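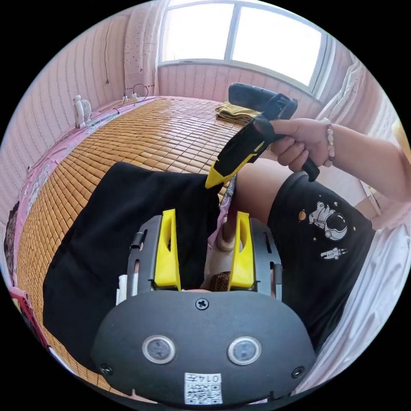

What distance should I zero an air rifle at?

Thirty yards suits most sub-12 ft-lb rifles, provided you get on paper at 10 yards first and don't try to skip that bit. If all your shooting happens in a short garden, zero at the far end of the garden and stop worrying about what people on the internet do.

How to zero a scope on an air rifle without losing an afternoon

Zeroing means making the pellet land where the crosshair points. It takes twenty minutes if you're methodical and the rest of your life if you aren't. I have done it both ways. The steps below assume a .177 or .22 rifle, a scope with adjustable turrets, a safe place to shoot and a backstop that will stop every pellet, including the ones you'd rather not own up to.

What you'll need

A steady rest. A bean bag on a solid bench is fine. So is a rolled-up coat on a less solid bench.
One tin of pellets, all the same brand and weight. Mixing two half-empty tins is thrift of the wrong kind.
Targets with a small, clear aiming mark.
The right hex or Torx key for your mounts. You own seven and it will be the eighth.
A pencil, and something to write on that isn't the back of the target.
Eye protection.

Step 1. Check that nothing is loose

Rifle unloaded, pointing somewhere safe. Check the mount screws, the ring screws and the stock screws, in that order. A loose scope will let you zero it beautifully, then move the moment you put it in the slip.

Tighten ring screws a little at a time, working diagonally, and look at the gaps on each side as you go. They should match. If your mounts came with a torque figure, use it. If they came with a folded leaflet in four languages, none of which mentions torque, do them up firmly with the short end of the key in your hand and stop well before you start making a noise.

My current mounts are Mukels, and the screws are a size I have never met on anything else. I keep the key taped inside the lid of the gun box, having bought it three times.

Step 2. Set the eye relief

Turn the magnification right up, shut your eyes, bring the rifle to your shoulder as you normally would and then open them. You should see a full, bright circle. If there's a dark crescent, slide the scope forwards or back until it goes. Do this in the position you'll shoot from. A scope set up standing in the kitchen will be wrong when you're sitting at a bench, and it will alarm the neighbours.

While you're there, get the vertical crosshair upright. Hang a bit of string with a weight on it at a sensible distance and line the crosshair up with that. Your eye on its own is no use for this. Mine tells me that every picture in the house is straight.

Step 3. Centre the turrets

You can skip this with a new scope, but a second-hand one may have been wound all the way over by its last owner in a temper. Turn the elevation turret gently to one end of its travel, then count the clicks to the other. Mine has 328, so halfway is 164. Do the same for windage.

Go gently at both ends. When the turret stops, it has stopped.

The scope, for anyone who wants to know, is an Aton that cost me £279, and the clicks are crisp enough to count while someone is talking to you. The Groltberg it replaced had turrets like stirring porridge, and I lost count so often that I had the halfway point worked out at four different places.

Step 4. Shoot three at ten yards

Put up a target at 10 yards, with a good big sheet of plain card behind it. Aim at the mark and fire three careful shots without touching anything in between. Keep the same aim for all three, even when the first one lands somewhere insulting.

Find the middle of the group. Measure how far it is from your aiming mark, up or down, then left or right, and write both down.

Step 5. Do the sum

Most air rifle scopes move the point of impact a quarter of an inch per click at a hundred yards. At ten yards each click does a tenth of that, so you need forty clicks to shift an inch. This is the stage where people turn the turret four clicks, see no difference and decide that the scope is broken.

The arrow marked UP moves the pellet up. The arrow marked R moves it right. Essam Mansour, who has the bench next to mine most Sundays, once spent a morning turning his the other way on the theory that the arrows referred to the crosshair. By lunch he was shooting the frame.

Some scopes click in tenths of a mil instead. It will say so on the turret cap, or under it, in the smallest lettering the factory could manage.

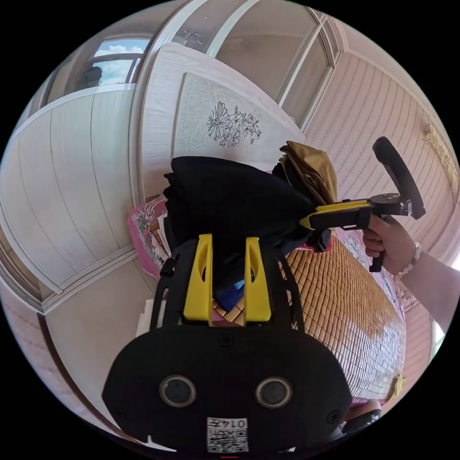

Step 6. Move back to thirty yards

Once you're level with the mark from side to side and a touch low at ten, move the target out to thirty. A touch low is fine: the scope sits above the barrel, and at short range the pellet hasn't climbed up to meet your line of sight yet.

Now shoot groups of five. Three was enough to find the paper, but five will show you whether that flyer was the wind or you. (It was you.) Measure from the middle of the group again. At this distance, an inch is about thirteen clicks, and your corrections should be getting smaller each time. If they're getting bigger, go back to Step 5 and have another look at the arrows.

Pick a still day if you can. A light breeze will push a pellet far enough at thirty yards to have you chasing it with the windage turret, and tomorrow you'll have to chase it back.

Step 7. Confirm, then leave it alone

When two groups running have landed on the mark, put the rifle down for ten minutes. Have a tea. Come back, settle in afresh and shoot one more group. If that one's on as well, loosen the turret caps if your scope allows it, set the dials to read zero without moving the adjustment underneath, and nip them up again.

Write down the pellet, the distance and the magnification. I zeroed with Đinh pellets, swapped to something cheaper, and found everything an inch to the left. Change pellets and you start again from Step 4.

If the groups won't tighten

Try a different pellet before you blame the scope, and check the stock screws again. With a spring rifle, rest it lightly on your open hand and let it recoil as it likes; gripping it hard will scatter your shots all over the card. With a PCP, look at the pressure gauge. Mine was nearly empty the last time this happened, and I'd already taken the mounts off.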